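The acceptance sheet should come before the arm

Most of the written rules for robots in a laboratory are about keeping people from getting hit. That part is in fair shape. Guarding, speed limits, stop circuits and access to the cell are covered by standards that a small lab can buy, read and follow. The rules for what the robot does with the material are another matter. In most places I have worked they consist of a line in a purchase order saying the system shall handle consumables reliably.

I think that line should be banned. It can't be tested, so it can't be failed, and a requirement that can't be failed protects only the seller.

Pipette tips make a good case because they are cheap, light and fussy. A tip is a tapered plastic part with a useful bore and a working end that must not touch anything it isn't meant to touch. Picking one out of a rack and putting it in another is the sort of job that looks finished after an afternoon of programming. The questions that decide whether the job is fit for use come later. How far off vertical may the tip be on entry? How much side load may it see? If the gripper closes on nothing, how long may the program run before it notices? 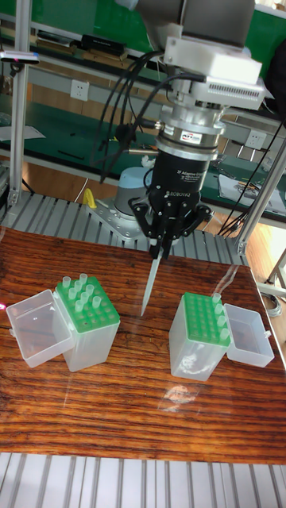 Single-tip transfer between two open racks, two-finger adaptive gripper.

My proposal is plain. Before any transfer task is accepted, the owner of the process writes one sheet with 5 entries: permitted approach angle, maximum contact force on insertion, condition of the rack at start, behavior on a missed pick, and the number of consecutive cycles without intervention. Each entry gets a number or a named state. If an entry can't be filled in, the task is not ready for acceptance, and the sheet says so.

The third entry is the one people leave out. A demonstration normally starts from a full rack, in a known position, with the lid fully open. Routine work starts from whatever the last person left. At Dekker we ran the same transfer program from full racks and then from partly used ones. From full racks it completed 573 transfers and stopped only when we stopped it. From partly used racks, with the remaining tips placed at random, it needed a person within the first 48. The motion was identical in both runs. What had changed was the starting condition, and the requirement document was silent on it.

A result like that doesn't mean the robot was bad. The program picked from a fixed list of positions and had been told nothing about empty ones. Under the original purchase order it passed. Under the sheet, it would have passed for full racks and been marked "not tested" for everything else, and the lab would have known what it owned.

The second entry, contact force, draws the most objections from integrators. A force limit on a plastic tip is small compared with the forces an arm is built to produce, and a reading at the wrist includes the weight of the gripper and whatever the cables are pulling. The limit is therefore hard to set. It is still possible to set it by measurement: insert a tip correctly, record the peak, insert one deliberately off center, record that peak, and put the limit between the two. If the two can't be told apart, the force reading is not a usable check for that task and a different one has to be named. 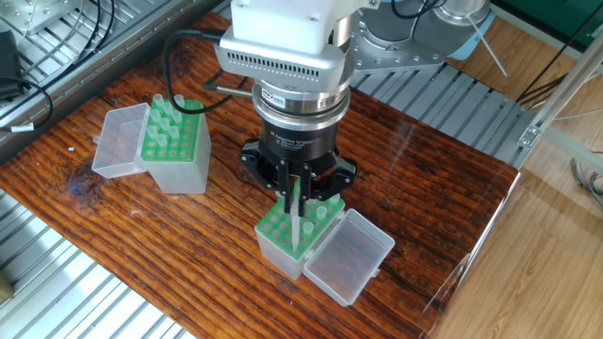 Istau wrote back on an earlier draft of this to say that a sheet of this kind will be copied from one project to the next until the numbers mean nothing, and that a lab with no sheet at least knows it has to think. The same note asked who would hold the pen when the process owner and the integrator are the same two people.

The first objection is correct as a prediction. Numbers do get copied. The fix is a column for the source of each value, with three permitted answers: measured here, taken from the manufacturer, or assumed. An assumed value is allowed. It expires after the first month of use and must then be replaced or signed for again. Copying a sheet resets every source to "assumed." This adds perhaps a page to the file.

The second objection is harder. In a small group the person who wrote the program also runs the acceptance, and it is not practical to hire another. What can be required is that the starting condition be set by someone who did not write the program. That person loads the racks and walks away. At Trirnavar we did this with up to 5 loadings per session, and it exposed more faults than any review of the code had. 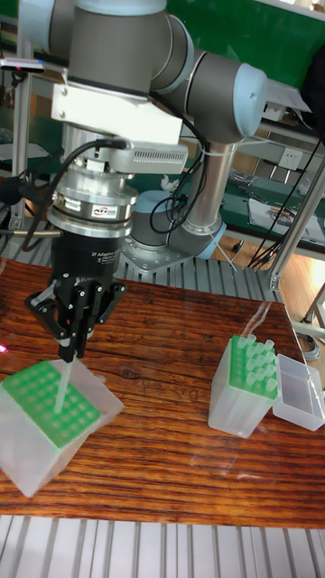
Filed under Methods and Standards
By the Hilteo bench automation desk
February

The fourth entry, behavior on a missed pick, deserves its own paragraph in any future standard. There are only a few acceptable responses. The arm may retry once at the same position, move to the next one, or stop and call for a person. Which of these is right depends on what follows. In a dry transfer a skipped position costs nothing. In a step that ends in liquid, a missing tip means a missing sample, and the record must show it. "Recovers automatically" is not an acceptable entry, as it leaves out what was recovered and what was lost.

I would also forbid unlimited retries. A program that tries the same hole until it succeeds will produce an excellent completion rate and hide a fixture that has moved. Two attempts, both logged, is a reasonable ceiling for rack work. After that the position should be treated as failed until somebody looks at it.
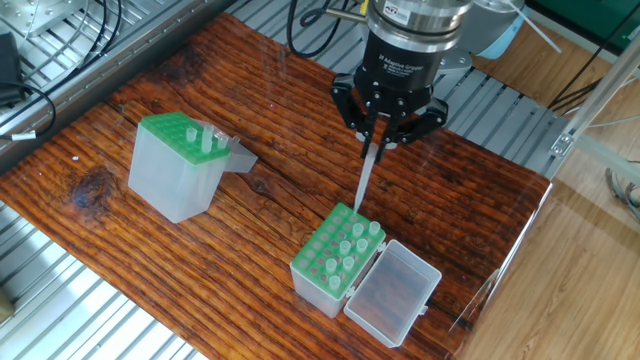
Rack geometry is where the present practice is weakest, and it is easy to correct. The usual method is to teach a few points by hand, calculate the rest, and assume that every rack of the same type will sit at the same height and angle. It should be a rule that each rack is taught or checked separately unless it is held in a fixture. Two boxes on one bench may well differ in height, as they do here, with the left one standing taller than the one under the gripper, and their lids fold out into space the arm may need. The seven tubes in the nearer rack lie in a scattered diagonal band, which is the kind of starting state I would put on the sheet by name. Lid position should be recorded as well, as either fully open, removed, or not controlled.

None of this requires new equipment. It requires that the sheet be written before the program, and that it be kept with the machine where the next operator can find it. A vendor who objects to filling in the angle and the force should be asked which values were used during development. There will have been some, even if they were only the defaults.

As for the cycle count, I would set it by the length of an unattended run. A lab that intends to leave the arm working through lunch should test through lunch. One that intends to leave it overnight should test overnight, with the rack condition stated, and should read the log in the morning before signing.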